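Aug 13, 2026
Posted by Adwoa Nartey to the Kellville Building Users list

Subject: Re: Seating and water area in the long room, request for comments

Dear colleagues,

Thank you to everyone who replied to the first notice on the rest area in the long room at Kellville. The replies have been read and passed to the Facilities Office. Prakash Palaniappan's message is quoted below with his permission, as it raises most of the points made by others. The response of the Office follows it.

> From: Prakash Palaniappan
> To: Kellville Building Users
> Subject: Seating and water area in the long room, request for comments
>
> Dear Adwoa,
>
> I am writing on behalf of the Troson group, who use the long room most mornings. We support keeping the rest area where it is. Before the arrangement is made permanent, we would ask the Office to consider the following.
>
> First, the sofa. The draft plan moves it to the far end of the room. Our members would prefer that it stay against the side wall, within reach of the water dispenser. Several of them sit down to drink between sessions and do not wish to carry full cups the length of the floor.
>
> Second, the blanket and cushions. It is not clear to us who is responsible for washing them. In the spring the blanket was taken away for cleaning and did not come back for 8 weeks. We have no complaint about the result, but we would like to know the schedule.
>
> Third, the water. When a bottle runs out in the morning, the next one is often not fitted until after lunch. The plastic that comes off the new bottle also tends to stay on the floor. A bin close to the dispenser would solve this.
>
> Fourth, the sink. We understand that the Office is considering removing the cabinet sink and sending users to the washroom in the corridor. We would object to this. Cups are rinsed at that sink all day, and the corridor washroom is already busy.
>
> Finally, could the Office confirm whether the cost of any new furniture will be charged to user groups?
>
> With regards,
> Prakash Palaniappan
> Troson group

The Office has considered each of these points and responds as follows.

1. Position of the sofa. The sofa will remain against the side wall. The proposal to move it was made to free space for storage shelving, and the shelving will now go in the Venkataraman wing. User groups are asked not to move the sofa toward the middle of the floor for meetings. The walking route along that side of the room must be kept open at all times, including during evening bookings.

2. Blanket and cushions. The cushion covers and the blanket will be washed by the Office once every 4 weeks, beginning in September. They will be collected after the last booking of the day and returned before the first booking of the next. Please do not take them to other rooms. If something is spilled on them between washes, write to the Office on the same day and the item will be collected early. Groups are welcome to bring additional cushions, provided that these are labeled and removed at the end of the booking.

3. Water dispenser. The supply arrangement with Lusell has been revised, and spare bottles will be kept in the storage closet nearest the main door. Any user who has completed the short lifting briefing may change a bottle. Users who have not done so should call the front desk and wait for assistance. A bin will be placed next to the dispenser, as requested. Bags, wrapping and caps are to go into the bin at once, as plastic on a smooth floor is a slipping hazard. Empty bottles should be returned to the closet and not left beside the wall.

4. Cabinet sink. The sink will stay. The Office accepts that the corridor washroom cannot take the additional use. The sink is intended for rinsing cups and washing hands. It is not to be used for paint, adhesives or food waste, and the Office will ask any group found doing so to meet the cost of clearing the drain. A drying rack will be provided. Cups left on it overnight will be put away in the closet.

5. Costs. No charge will be made to user groups for the bin, the rack or the washing. The total cost is estimated at around $200 and will be met from the existing furnishings budget. Should the sofa need to be reupholstered at a later date, the Office will consult this list again before any decision is taken.

For those members who book the long room only occasionally, the wall in question is the one with the sofa, dispenser and sink along it. 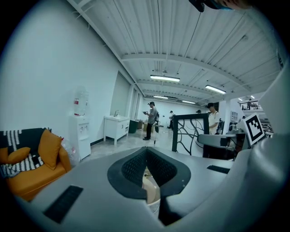 Long room, Kellville: the orange sofa with its patterned blanket, the water dispenser beside it, and the cabinet sink farther along the wall.

Two further matters were raised by other members and are answered here for completeness.

A member asked whether a second sofa could be provided. The Office has no objection in principle, but a second piece of that size would narrow the walking route. Two or three light chairs may be a better use of the space, and suggestions are invited.

Another member asked whether the ceiling lights nearest the sofa could be switched separately, so that people resting there are not sitting under full light. This would require electrical work, and it will be considered when the lighting is next serviced. Until then, the lights in the room should be left as they are during booked hours.

The revised arrangements will be posted on the noticeboard by the main door. The comment period remains open, and members who wish to respond should reply to the list or write to me directly. Please keep replies to the subject of the rest area. Questions on bookings, keys and parking should go to the front desk, where they will be answered sooner.

The Office is grateful to Prakash and to the Troson group for setting out their concerns so clearly.

Sincerely,

Adwoa Nartey
Facilities Office, Kellville

Recent messages on this list
Storage shelving in the Venkataraman wing
Lifting briefing: how to register
Revised booking hours from September
Lost property held at the front desk
Key returns and replacement fees

Contact the list owner | Copyright Kellville Facilities Office | Back to top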